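Why Does a Shirt Wrinkle?
Fabric, Fibers and Folding, for Readers in Grades 3 to 5
Text: Glenys Treloar. Checked by Sushil Vashisht.

Words to know before you start
Fiber: a very thin strand, such as a hair of cotton.
Yarn: many fibers twisted together into one long thread.
Knit: fabric made from loops of yarn.
Woven: fabric made from yarns that cross over and under each other.
Crease: a line that stays in fabric after it has been bent.

What a shirt is made of

A shirt looks like one piece. It is usually several pieces sewn together. The large part that covers your chest is the front body panel. A second panel covers your back. Two sleeves are sewn into openings called armholes. The opening for your head has a collar or a neckband around it, and the end of each sleeve may have a cuff.

Sports shirts often have a V-neck. The neckband on a V-neck comes down to a point at the front. Sometimes the neckband and the cuffs have stripes in the team colors. These strips are called trim. Trim does two jobs. It covers the cut edge of the fabric, which would otherwise curl or fray, and it helps the opening keep its shape.

Loops and crossings

Most T-shirts and sports shirts are knit. If you look at a knit fabric through a magnifying glass, you will see rows of small loops. Each loop passes through the loop below it. When you pull the fabric, the loops change shape and the fabric gets wider. When you let go, most of the loops move back.

Bed sheets and many button-up shirts are woven. The yarns lie in two directions and cross each other. There are no loops to open, so plain woven fabric stretches much less. It also tends to show creases more clearly.

Try this: hold the bottom hem of a T-shirt in both hands and pull gently sideways. Then do the same with a pillowcase. Write down which one stretched further.

Where wrinkles come from

When fabric bends, the fibers on the outside of the bend are pulled. The fibers on the inside of the bend are squeezed. If the bend is gentle and does not last long, the fibers spring back. If the bend is sharp, or if something heavy presses on it for hours, some fibers stay in their new position. You see this as a wrinkle.

Three things make wrinkles worse.

Water. Cotton fibers take in water and swell. A wet cotton fiber bends easily. As it dries, it stiffens in whatever shape it happens to be in. A damp shirt left in a ball will dry with the shape of the ball in it.

Heat. Polyester is a kind of plastic. It softens when it is warm and becomes firm again when it cools. A polyester shirt left crushed in a hot dryer can cool with creases in it.

Pressure. The shirt at the bottom of a pile carries the weight of every shirt above it.

An iron uses the same three things in a useful way. Steam supplies water, the plate supplies heat, and the person ironing supplies pressure. The fibers are set again, this time flat. Irons are hot enough to burn skin, so an adult should do this part.

Finding the parts in a bunched shirt

A bunched shirt is a puzzle. The sleeves may be folded under the body, and the hem may be hidden. Before you can fold the shirt, you have to find out which way it is facing. People who fold clothes for a living look for the collar first. There is only one collar, and it is always at the top.

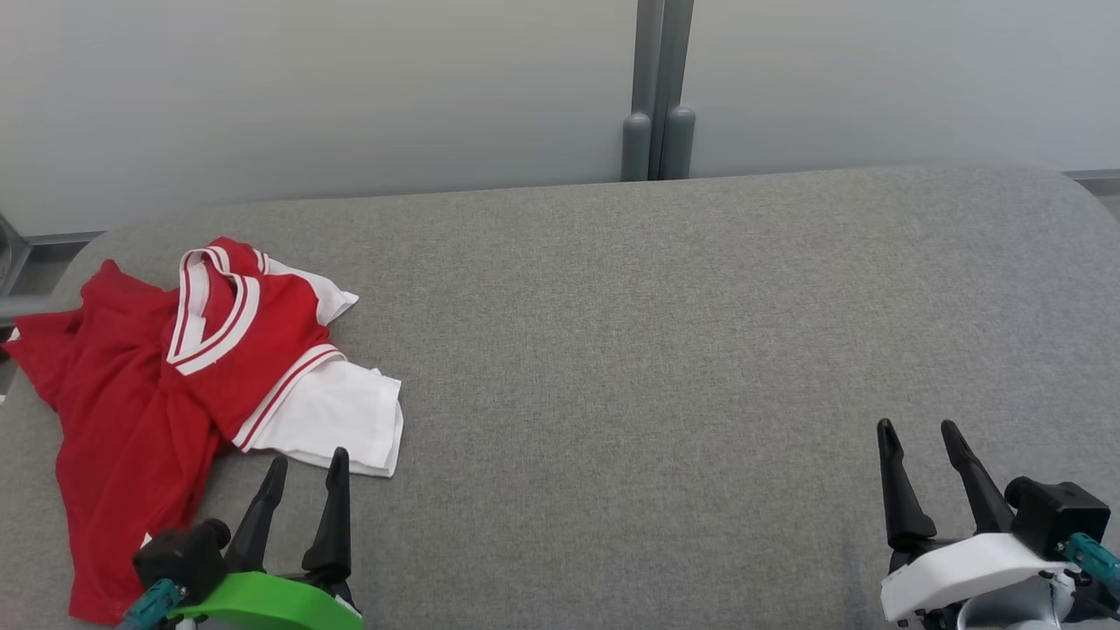
Once you have found the collar, look for the shoulder seams on each side of it. Follow a shoulder seam outward and you will come to a sleeve. Follow the sleeve and you will come to the cuff. A shirt with sleeves in a different color from the body is easier to sort out, and striped trim helps too, because a stripe shows you where a piece of fabric ends.

The surface matters as well. A smooth tabletop lets fabric slide. A surface with a felt-like texture grips it a little, so one side stays in place while you pull on the other. Too much grip is a problem, and the shirt drags and bunches up again.

Folding a shirt in thirds

1. Hold the shirt by the shoulders and shake it once.
2. Lay it face down, with the collar away from you.
3. Smooth it from the middle toward the sides with flat hands.
4. Fold one side in to the middle of the back. Fold its sleeve down so that it lies straight.
5. Do the same on the other side. You now have a long rectangle.
6. Fold the bottom edge up one third of the way, then fold once more to reach the collar.
7. Turn it over. The neckband should be at the top, facing you.

If the rectangle leans to one side, unfold it as far as step 3 and smooth it again. Pulling on a finished fold does not straighten the layers inside.

Questions to look into
Which shirt in your drawer has the most wrinkles? What does its label say it is made of?
Does a rolled shirt wrinkle less than a folded one? Leave one of each in a drawer overnight and compare them in the morning.

Next in this series: How a Zipper Closes, by Sumaiya Haque.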